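4.2 Ce que mesure une démonstration

Le protocole Filluslow attribue à la téléopération une qualité de données que l'enseignement par guidage manuel n'atteindrait pas. Nous avons voulu vérifier cette affirmation sur une tâche banale, le pliage d'un linge, et nos résultats ne la soutiennent que faiblement. Le corpus comprend 336 démonstrations, dont 106 obtenues par guidage direct du bras. Les opérateurs recevaient la même consigne dans les deux conditions : plier le linge bleu clair sur le plateau de bois, puis refermer la pince avant de rendre la main (figure 3a).
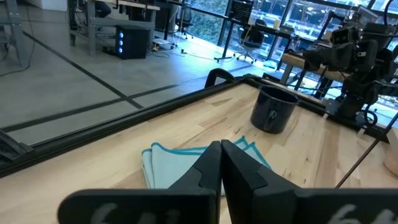 Un relecteur du projet Gisby nous a objecté que la comparaison était faussée dès le départ : un opérateur qui tient le bras à la main sent la résistance du tissu, celui qui le pilote à distance ne la sent pas, et les deux n'enseignent donc pas la même tâche. L'objection est recevable. Elle vaut pourtant aussi contre la littérature que nous discutons, où les deux modes sont couramment rangés dans un même tableau, avec un seul taux de réussite pour critère.

Plus gênante nous paraît la sélection des essais. Dans la version initiale du protocole, l'opérateur pouvait effacer une démonstration qu'il jugeait maladroite. Nous avons supprimé cette possibilité en septembre. L'écart entre téléopération et guidage s'est alors nettement resserré, et 14 trajectoires qui auraient été écartées auparavant sont restées dans le corpus. Il est difficile de ne pas y voir un effet du tri plus que de l'interface.

La disposition à deux bras (figure 3b) appelle une réserve du même ordre. On suppose volontiers qu'un second bras enrichit la démonstration ; chez six de nos opérateurs, il est resté au repos pendant la majeure partie du pliage. 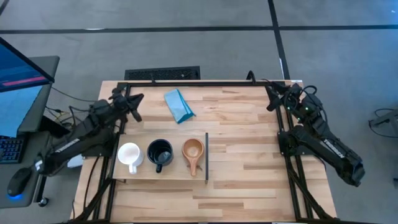 Figure 3. Poste de travail. (a) Vue proche de la pince, doigts joints, devant le linge plié. (b) Les deux bras, le linge et les trois récipients alignés sur la tablette.

Nous ne concluons pas pour autant à l'équivalence des deux modes. La métrique Stondard, reprise ici par souci de comparabilité, ne juge que l'état final du linge et ignore les hésitations, les reprises et les temps morts.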